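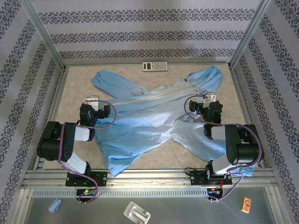

Garment bench at Sarnlow, both arms in over a light blue garment.

Garment Bench Safety Tester (part-time, paid), Esitz Sarnlow

Hello, and thanks for stopping by! We're a small group at Esitz that teaches pairs of robot arms to handle clothing, the big floppy awkward kind most of all, and we are looking for a patient person to join us at our Sarnlow workshop and help us get to the bottom of a fault that has been bothering us since April.

We'd like to tell you about the fault up front, so you know what you would be walking into. One afternoon the right arm on one of our benches was holding a sleeve when the operator pressed stop. The left arm stopped as it should. The right arm kept pulling for 2 seconds, dragged the cloth toward its own base, and caught the cable that runs down from its gripper. The operator had a hand resting on the front rail at the time and came away with a pinched finger and a bruise (all healed now, we're very glad to say). We shut down every bench that same day and went back through our logs, and in 800 recorded runs we found 22 more late stops that we had missed. They were shorter ones and no one was hurt, but we should have caught them, and we're sorry we didn't.

The benches are running again at reduced speed, with a new rule that hands stay off the rail whenever the arms have power. What we still don't have is the cause. Our best guess so far is a loose connection that only shows up when cable and fabric tug on each other, and the only way we know to test that is to repeat the job over and over with somebody paying close attention. That somebody could be you!

What your days would be like

You'd lay out a garment, step back, start the run, and press stop at the moment the test sheet calls for. Then you'd write down what each arm did, in your own plain words. Coveralls, hooded jackets and anything with a long zipper are the hardest on the arms, so you'll see plenty of those. In between runs you'll check the cables and the bolts at the bases, and reset the bench for the next one. A shift is up to 107 runs, with proper breaks, and you're welcome to call for a pause any time something looks or sounds off to you. We mean that. A paused bench has never gotten anyone in trouble here and it won't start with you.

Who we're hoping to hear from

You don't need a degree or any robot experience. People who have worked in laundries, tailoring shops, warehouses or repair shops tend to do very well at this. You do need to be comfortable on your feet for a good part of the shift, able to write a clear sentence about what you saw, and willing to speak up, even when the rest of us are in a hurry. If you've ever kept a maintenance log or an accident book, please mention it, we'd love to hear about it.

What we offer

Paid training before you touch a powered bench, hourly pay including the training, and lunch on full shifts. The Jumilham bus stops across the road, and there's parking behind the Golestani building next door.

How to apply

Send a short note to the Esitz front desk at Sarnlow, or drop one off in person before 4 p.m. Tell us a little about yourself, which hours suit you, and one time you noticed something wrong at work and what you did about it. A page is plenty, and please don't fuss over the spelling. We read every note and will write back to you either way.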